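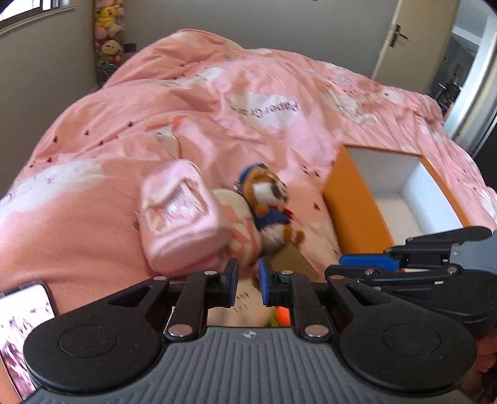 How do I join in with scoring for the village cricket club?

Send me a message through the club page, or just turn up before a home match and ask for the scorer. I'm usually the one under the big tree with a flask and far too many pencils. You don't need to have played, and you don't need to be good at maths (I'm certainly not). I've been scoring for Biscombe for years now and these are the things people ask me most, so I thought I'd put them all in one place.

Do I have to know all the laws first?

Not at all. If you can follow what a run is and what a wicket is, you can start. The fiddly bits come up as you go along - leg byes, short runs, that odd business when a ball hits the helmet behind the keeper. I learned most of them by getting them wrong in the book and having an umpire walk over to me at tea. It's a bit embarrassing the first time but you never forget that rule again!

What do I need to bring?

A pencil, a rubber and something warm. The club has the scorebook. Some people like to use coloured pens, one colour for each bowler, and their pages do look lovely. I've tried it and I kept picking up the wrong pen in the middle of an over, so I've gone back to plain pencil. If you want to score on a tablet, charge it fully before you come, as the socket in the pavilion is usually taken by the tea urn.

Paper or tablet?

Both, if there are two of us. We play in a league where the away side is meant to bring a scorer too, and it works nicely when one does the book and the other does the app. You check with each other at the end of every over, total and wickets, and at the fall of each wicket as well. When the two don't agree, don't panic. Nine times out of ten somebody has missed a leg bye.

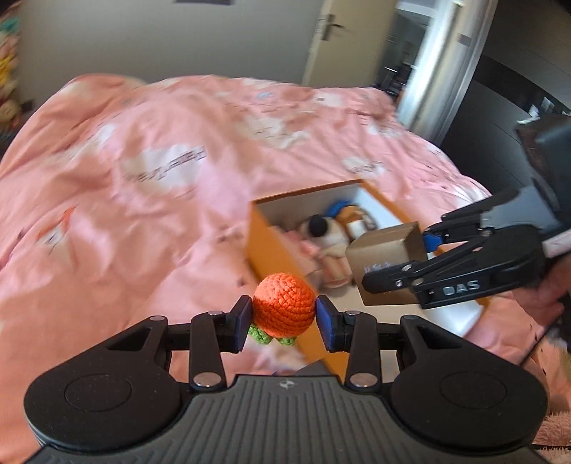
Celina Bednarek wrote in to say that she puts the paper book down as the one that counts, and only uses the app so that people at home can follow. She'd had a match against Brorkum where the signal went just after drinks and the whole of the second innings had to be typed in afterwards from the book. I'm with her on that. The app is great fun, and my sister follows every ball of it from her kitchen, but a pencil doesn't need a signal.

What is the difference between a wide and a no-ball in the book?

A wide is marked with a cross and a no-ball with a circle, and if more runs come from it you add dots or put the number inside. Both go against the bowler, and neither counts as one of the six balls in the over. Byes and leg byes don't go against the bowler at all, which is the bit that catches everybody out. Always wait for the umpire's signal before you write anything, then lift your arm to show you've seen it. They won't start the next ball until you have, or they shouldn't.

What do I do if I miss a ball?

Leave a gap, put a faint mark by it and keep going. Ask the other scorer at the end of the over. I once missed 2 in a row because a dog had got on to the outfield, and the Nikis scorer had missed them as well for the same reason, so we had to ask the square leg umpire. He was very nice about it.

How do I check that my totals are right?

Add up the batters' runs, then add the extras. That's your total. Then add up what's gone against the bowlers, plus the byes and leg byes, plus any penalty runs, and you should come to the same number. If you're 8 out, look for a couple of boundaries that went to the team and never reached the batter's line. If you're one out, I'm sorry, you may be there for a while.

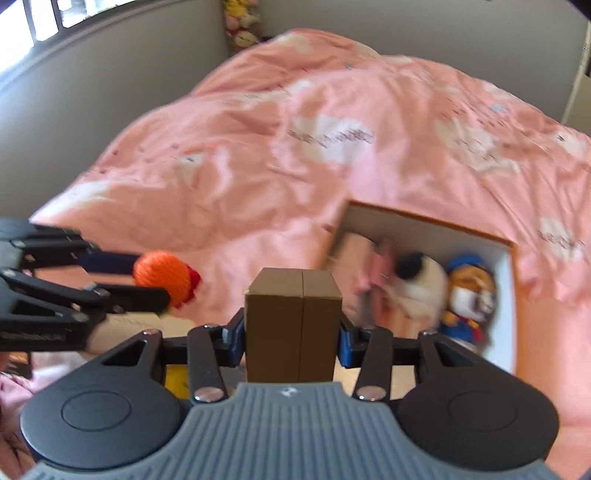
Do the adding up at the interval as well as at the end, while you can still remember what happened. It's a lot easier to find a lost single with half the match to search through than the whole thing, and you've got people nearby with a cup of tea who saw it. I put a small tick at the bottom of the page when it balances.

Do you keep the old books?

We do, in the cupboard behind the bar. I went through the lot one winter to work out career runs for the club dinner and our leading scorer came out on 3,768, with the next one down on 2,646. There was a certain amount of arguing over that! A few seasons from before my time are missing, so if you played in the Kwiatkowski Cup years and have a book in your loft, please do have a look.

When does it all start?

Our first friendlies are in April, and they're a very good time to learn as the league points don't come into it. Bring gloves.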